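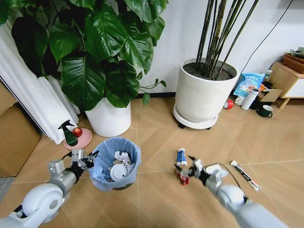
Attached to ticket 2532: both arms over the test floor, right gripper open near the red wrapper.

Ticket 2532 – Right gripper closes too early on light trash
Project: Brollico (two-arm floor tidy build, home workshop)
Opened: April 25, 2024
Status: open, workaround in use

Problem
The right gripper stops closing before it holds the wrapper. The log says "object held", the arm lifts, and the wrapper stays on the floor. The left gripper runs the same program and does not have this fault.

Setup
Controller board is Puser, gripper firmware from the Drinton branch. Current limit for closing is 150 on both sides. The trash bin stands on the left, so the right arm has the longer way to go.

What I tried
1. Restarted the board and homed both arms. No change.
2. Exchanged the motor cables left and right. The fault stayed on the right side, so I think the cables are good.
3. Read the position of the right gripper motor when fully open. It gives 2300. The saved value in the config file was still from the old fingers, which I replaced last July.
4. Saved the new open position and ran 28 picks with the wrapper only. Better, but it still fails when the wrapper lies on its side and the fingers touch the floor first.

Workaround
I raised the closing height a little in the Riquelme script. Wrappers are now picked most of the time. Flat things are worse than before – the fingers pass over them.

Still open
Is it possible to ignore the motor current during the first part of the closing? I did not find this setting in the menu. If it exists only in the script, please write me the name of the parameter and I will test it on both arms.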